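4. Comparación de pinzas en la celda bimanual

Llinos Pugh, Jae-in Ok y Chalerm Sukprasert
7/3/18

Para esta parte del estudio elegimos objetos de audio de mesa: micrófonos, soportes y portamicrófonos de suspensión. Son piezas estupendas para poner en apuros a una pinza, con mangos cónicos, rejillas redondeadas y bases pesadas que desplazan el centro de gravedad muy lejos del punto de agarre. La celda, que en el laboratorio llamamos Plilura, lleva dos brazos montados sobre el perfil delantero de la mesa. 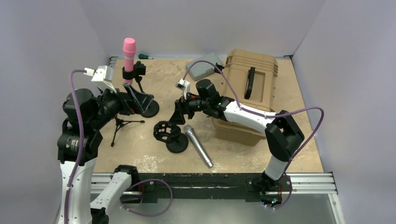
Figura 4. Los dos brazos en la celda Plilura, con los micrófonos y soportes repartidos por la mesa.
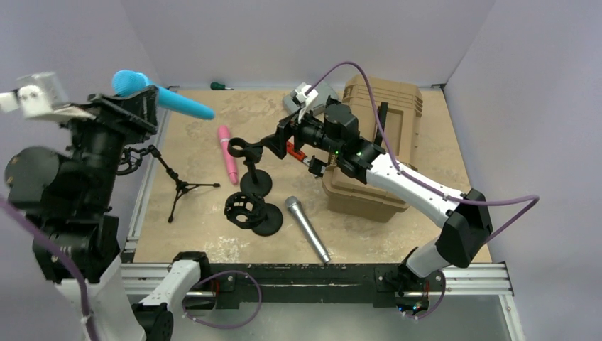
Comparamos dos juegos de dedos. El primero, Poseo, es rígido, de caras paralelas y planas; el segundo, Gebreyes, cede ligeramente en la punta y reparte la presión sobre superficies curvas. Ambos se montan en la misma muñeca y comparten controlador, de modo que cada cambio de juego nos costaba apenas un par de tornillos y una recalibración corta. Completamos 349 intentos de agarre entre los dos juegos, todos teleoperados por Jae-in Ok o por Chalerm Sukprasert, que se alternaban al terminar cada bloque.

Lo primero que nos llamó la atención fue lo bien que se comportó Gebreyes con los mangos. Un mango cónico tiende a escurrirse hacia el extremo estrecho en cuanto los dedos aprietan, y con Poseo veíamos ese deslizamiento una y otra vez; con los dedos flexibles casi desapareció, incluso cuando el operador cerraba la pinza bastante lejos del centro. ¡Fue una alegría ver la primera serie entera sin una sola caída! De los fallos registrados, 69 correspondieron a mangos cónicos, y la gran mayoría se produjo con Poseo.

Con los soportes el resultado se invierte. La base redonda pesa mucho y la varilla es fina, así que los dedos flexibles dejan que la pieza cabecee durante el traslado. Poseo sujeta la varilla con firmeza y la deposita casi vertical – algo que los operadores agradecieron mucho, sobre todo en los bloques largos. Los portamicrófonos de suspensión quedaron en un terreno intermedio: agarrarlos por la base funcionó con los dos juegos, mientras que hacerlo por la jaula exigía una aproximación lateral que el brazo derecho alcanzaba mejor que el izquierdo.

El controlador merece un comentario aparte. Empezamos con control de posición puro y en agosto pasamos a un esquema con límite de fuerza, propuesto por Caradog Rosser a partir de su trabajo en Brendton. El cambio benefició a los dos juegos, aunque de manera distinta: en Poseo redujo los rebotes al tocar la mesa, y en Gebreyes permitió cerrar más despacio sin perder la pieza. Los intentos anteriores al cambio se analizan por separado en la sección 5.

Queda por estudiar la combinación que más nos ilusiona, con un juego distinto en cada brazo. Las pruebas preliminares – un solo bloque, con Chalerm a los mandos – apuntan a que el traspaso de un micrófono de una pinza a otra resulta más sencillo cuando entrega la rígida y recibe la flexible.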